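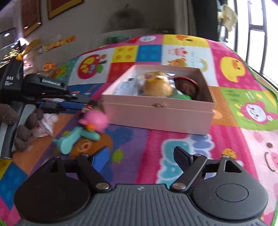
Selon Dalia Lukoševičius, un tapis de jeu imprimé range déjà la pièce à moitié, puisque l'enfant y ramènerait de lui-même ses peluches. Nous n'avons rien trouvé qui le confirme. L'argument revient pourtant dans la plupart des 48 entretiens menés à Dalholm, souvent dans les mêmes termes, ce qui devrait inciter à la prudence.

Figure 3. Peluches et jouet en plastique sur un tapis à carreaux de couleur, décoré d'animaux de dessin animé.

Le tapis de la figure 3 illustre la difficulté. Canard jaune, petits cochons roses, ours bruns, arc-en-ciel : les motifs occupent le sol au même titre que les jouets, et un linge froissé s'y remarque à peine. Parler ici de « zone de rangement » nous paraît abusif. Le tapis délimite une surface — il n'indique pas où va la peluche rose.

La grille de Joston, que nous avons reprise faute de mieux, classe comme rangé tout objet posé à l'intérieur du tapis. Sur 2922 relevés, ce seul critère suffit à gonfler les scores des foyers équipés d'un grand modèle. Les relevés du mois d'août, codés à Celutska par une autre équipe, souffrent du même défaut. Nous les conservons dans le tableau 4, sans leur accorder le poids que leur donnait la première version de l'étude.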